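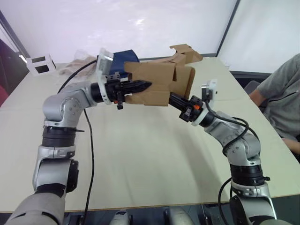

The packing table, with a folded cardboard piece in the middle and a dark navy fabric item behind it.

Pududport Clothing Share, minutes of the May meeting

Present: Kobina Quartey (chair), Nii Essien (minutes), and nine members. Apologies from Benítez.

1. Last month's minutes
Agreed, with one small fix to the spelling of Idus Street, and thanks to everyone who spotted it!

2. Boxes
Kobina thanked all those who came to the packing day, which he said was the most cheerful he can remember (the soup helped). We have 705 flat boxes left from the Plemo order. There was a long and friendly talk on whether to fold the bottom flaps or tape them, and we settled on tape for coats and folding for everything lighter.

3. Plastic bags
Several people would like us to use fewer. Agreed to keep them for baby clothes and try cloth wraps for the rest until the fall.

4. Money
Balance stands at $1,417. Up to $1,000 was approved for shipping. Nii to ask Plemo for a price on smaller boxes.

5. Next meeting
Same room, 6 p.m. Please bring your own mug.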